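Sotbridge Home Help – Questions – Furniture and surfaces

Matt white tabletop: grey haze after wiping

I have a Harkico desk with a matt white top, bought in July. After wiping, the surface looks faintly grey, worst towards the edges. Washing-up liquid and warm water make no difference. Is it residue or the coating wearing?

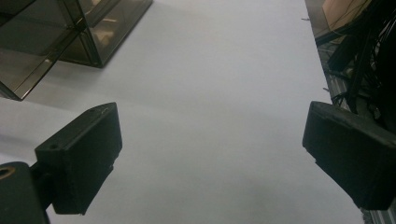 This page was last changed on Thursday, March 30, 2023.

Viewed 3,976 times. Two answers.

Answer from Hoani (104 points)

Check the light first. A matt top shades off unevenly under a single window or lamp. Turn the desk and look again: if the grey moves, it is shadow. If it stays put, it is usually dried detergent. Wipe with plain warm water, change the water, wipe again and dry with a clean cotton cloth. Do not use cream cleaner – it polishes the matt finish and the shiny patches are permanent.

Smoked acrylic organizers on the same top need the same treatment. Plain water only, no glass spray. Lift them to wipe, as grit under the base scratches both surfaces.
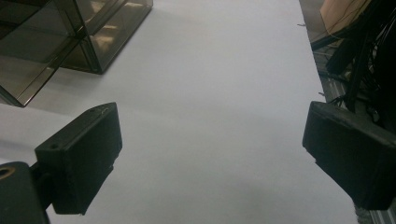
Answer from Mallen (18 points)

Had the same on mine. Melamine sponge, 4 passes, gone. Didn't test a corner first, probably should have.

Comment from Hoani: a melamine sponge is an abrasive. Last resort on matt.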